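Zirnutix Cell Check 2: a rule checker for simulated robot cells

Review by Heino Kairys

Our shop has used Zirnutix Cell Check since the first version, mostly to go over handling cells before anyone orders steel for them. Version 2 came out in March and I have had it on my work machine ever since. It costs 829 for a single seat, with a year of updates. There is no free tier, only a trial that runs for 20 days and saves everything except the report.

The program does one job. You load a simulated cell, tell it which rule set to use, and it reads through the motions and lists every place where a rule is broken. It does not plan paths and it does not fix anything. If you want a tool that rewrites your program, look at Eltero, which does that and costs a lot more.

Setup took me a morning. The installer is plain and the license key worked the first time. Importing the cell was slower than it should be. Joint limits came across fine, but I had to enter the payload of the gripper by hand, and the program gave me no warning that the field was blank. It simply used zero. Any checker that deals with load should stop and ask. I wrote to support on a Tuesday and got a reply the next day saying they knew.

The rule sets are the reason to buy it. Three come in the box: a general one for fixed arms, one for shared work areas, and one for handling open containers. You can edit any of them as a plain table. Our own house rules are short, and I had them typed in before lunch:

No carried load passes over another part lower than the set clearance.
Anything with a loose handle moves at reduced speed.
The tool opens only when the load is at rest on a surface.
The base area stays clear of stock.
Every exception has a name and a reason next to it.

The second rule is the one most simulators are bad at. A rigid part goes where the gripper goes. A bucket on a wire handle does not, and a path that is safe for a block may not be safe for a bucket. Cell Check lets you put a swing margin around the load, and the margin gets wider as the arm speeds up. I used a bucket move as my main test for that reason.
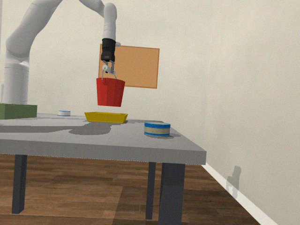

Bucket lift test, with the load held above the yellow tray.

My first run of the full job gave 2,265 lines in the report. Most of those were the same fault listed again at each time step, so a single slow pass over the tray filled several pages. Turning on "group by move" brought it down to 76, and those I could read. That setting ought to be on from the start. A new user who sees the long list will either give up or turn the rules off, and the second is worse.

Of the grouped findings, most were fair. It caught a corner where the arm was still at full speed with the load over the tray, and I had missed that in two rounds of looking at it on screen. It also flagged the round containers on the table as being inside the swing margin. I had set the margin too wide, so that one was on me. A few were plain wrong. The checker treats the handle grip and the bucket as two loads if they are separate bodies in the model, and it then complains that they touch each other. You can mark them as one group, but the option is three menus down and the manual covers it in a single line.

Clearance is measured from the lowest point of the load, including tilt, and I was glad to see it. Coste, which we had on trial last year, measures from the tool point and leaves you to add the rest.

The report is good. Each finding gives the rule, the move, the time and a small view of the cell. Exceptions print on their own page with the name of the person who allowed them. Our customer in Jatville asks for this at sign-off and used to get it as a spreadsheet I made by hand.

A clean report means the model passed the rules you typed in. It says nothing about a worn cable or a guard someone left open, and the work area still needs a proper risk assessment on the floor. Zirnutix prints a note to that effect on the first page, and I leave it in.

Good: editable rules, swing margin, exceptions page.
Bad: blank payload read as zero, grouping off by default, thin manual.

I would buy it again for handling work. For a cell that only moves rigid parts, the old version is enough, and it still gets bug fixes.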